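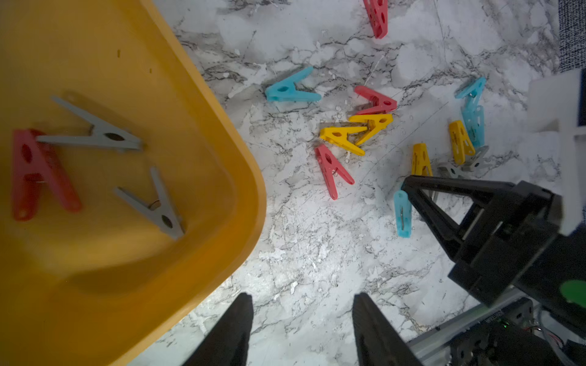

图 1:腕部相机视角,黄色托盘、大理石纹台面与散放的塑料夹子。

首页 课程大纲 讲义 作业 讨论区 登录

第七讲 夹爪怎么比:从晾衣夹任务说起

阅读时间:10 分钟

一、先泼一点冷水

上一讲结束后,有同学把 Flardale 和 Trurkard 两家夹爪的宣传页发到讨论区,问哪个好。两份材料我都看了,一份写“适应任意形状”,另一份写“一次抓取,稳定可靠”。这种话没法检验。“任意形状”包不包括叠在一起的形状?“稳定”是举起来不掉,还是放下去的位置也对?不把这些写清楚,后面的数字没有讨论价值。

本讲用一个很便宜的任务:把台面上的塑料晾衣夹捡进托盘。夹子小,形状不对称,一头尖,一头张开两个把手,中间还有弹簧。比抓方块麻烦,比抓电缆容易,成本几乎为零。去年我们用过泡沫方块,两种夹爪的成绩都接近满分,什么也没比出来。

二、任务里真正难的地方

看图 1 就知道,难点不在单个夹子。单独躺着、周围有空的那种,平行两指夹爪只要角度对,大多夹得住。麻烦的是挨在一起的那些:蓝的和蓝的叠着,灰的有一部分压在黄的和蓝的下面。夹爪手指要伸进缝里,手指厚度这时就比最大夹持力重要得多。可是产品手册的第一行永远是夹持力。

第二个难点是颜色。灰色夹子放在带灰黑纹路的白色台面上,浅色部分和背景混在一起,人眼都要多看一下。如果你的检测模型在灰色上漏检,最后的成绩单会显示“夹爪失败”,可夹爪根本没得到过正确的目标。去年交上来的报告里,这个错误反复出现,写报告的人还认真地分析了指尖摩擦系数。

第三,托盘有一圈凸起的边。从台面移到托盘上方时,抬得不够高会碰到边沿,抬得太高、松手太早,夹子会弹。放置高度请写进实验记录,不要写“适当高度”。

三、双臂是不是更好

讲座里 Mariann Barta 展示过双臂方案,理由是一只手拨开、另一只手夹取。道理说得通,我也承认有些堆叠情况单臂很难处理。但她的对比里,单臂组和双臂组用的不是同一个控制器,时间上限也不一样,双臂组更宽松。这种对比只能说明“整套系统 A 在更多时间里比整套系统 B 做得多”,说不到“双臂”两个字上。

还有干涉问题。两只手臂同时伸到同一小堆夹子上方,控制器要么让一方等待,要么冒碰撞的风险。等待的时间算不算进周期?多数报告不算。本课要求算。

四、腕部相机的好处和毛病

装在手腕上的相机离目标近,两根手指一直在画面下方,手指和物体的相对位置看得清楚,做末端对准很方便。毛病也很明显:手臂一动,视野全变;指尖会遮挡最关键的那一小块;靠近浅色零件或强光时容易局部过曝。Kultora 的文档建议打开自动曝光了事。我试过,画面确实好看了,可前后两帧的颜色对不上,按颜色分类的同学要自己想办法。建议先锁定曝光,再谈模型。

只用腕部相机,还是再加一个固定的俯视相机,请各组自己测。我不接受“多一个相机信息更多所以更好”这样的论证。多一个相机也多一次标定,标定偏了,两路信息会互相打架。

五、试多少次才算数

Amanuel Shiferaw 在二月的组会上报告,换了新指尖以后,成功率有“显著提升”。问下来,每种指尖试了 10 次。同学们自己算一下:10 次里成功 8 次和成功 6 次,差别完全可能是运气。这样的数据可以用来决定明天先调哪个参数,不能用来写结论。

本课的最低要求:

1. 每种配置 50 次抓取,失败的也要留记录,不许重来。
2. 每次开始前重新撒放夹子,两种夹爪使用同一组初始摆放。摆放照片存档。
3. 记录失败类型:没检测到、对准偏了、夹住后滑落、带起旁边的夹子、放置时落在托盘外。
4. 控制器、速度上限、相机设置保持一致,一次只换一样。
5. 做双臂的组,等待时间计入总时间。

有条件的组可以做到 200 次,做完再看指尖磨损。Masanja 的软指尖标称寿命是 2000 次循环,测试条件没有写,我对这个数字持保留态度。橡胶表面沾了灰以后抓力变化很大,擦不擦、什么时候擦,也是实验条件。

六、“带起旁边的夹子”怎么计分

夹住目标,同时钩起了另一个,两个都进了托盘,算成功吗?按“清空台面”来评,这是好事;按“指定抓取”来评,这是失败。两种标准都可以用,但要在开始之前选定。看完结果再选标准的报告,我会退回去。

七、作业

用两种夹爪或两种指尖完成上面的任务,交原始记录表和两页以内的说明。说明里必须有一段写“我的结论在什么情况下不成立”。写不出这一段的,多半是还没想清楚自己测了什么。演示视频可以交,不计分,剪辑过的请注明。

思考题:如果把台面换成纯黑色,你预计哪一类失败会减少?减少的这部分,该算夹爪的功劳还是相机的?

上一讲 | 返回目录 | 下一讲

评论(4)

橙子皮:老师,第 3 条里“夹住后滑落”和“放置时落在托盘外”怎么分?我们组有几次是快到托盘时掉的,正好打在边上。

讲义作者 回复 橙子皮:以控制器有没有发出松开指令为准。没发就掉了,算滑落。

linxi_07:50 次里每次都重新撒放太花时间了,能不能撒一次连抓几个?

讲义作者 回复 linxi_07:可以,但后几次抓取和前几次就不独立了,统计时要按“一盘”来算,次数也相应变少。自己权衡。

友情链接 | 联系助教 | 回到顶部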